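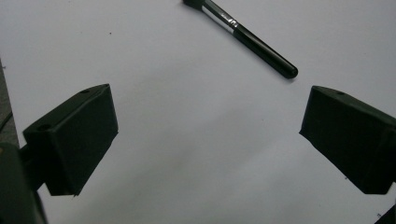
Finished week two of the no-buy. Rules are the same as before: groceries, rent, bus pass, medicine. Everything else waits until August.

First thing I did was unsubscribe from store emails. I had 38 senders in there. Goneck alone wrote to me every morning at 6.

Second thing was adding up what I spent on makeup and skin care last year. It came to $455. I would have guessed half that.

Most of it went in small orders. I kept adding things to get free shipping – a lip balm, a nail file, another lip balm.

So now I'm using up what I own. When a bottle is empty I write it on the back of the calendar. Two so far, both shampoo.

Someone asked about gifts. Gifts are allowed, but I set the amount in June and it comes out of a separate envelope.

The goal is $1,000 in savings by the end of summer. It's for the car. The Wavside garage says the brakes will last until fall.

Hardest part is lunch. I used to walk over to Musura with people from work and now I bring rice and eggs. I still go and sit with them on payday.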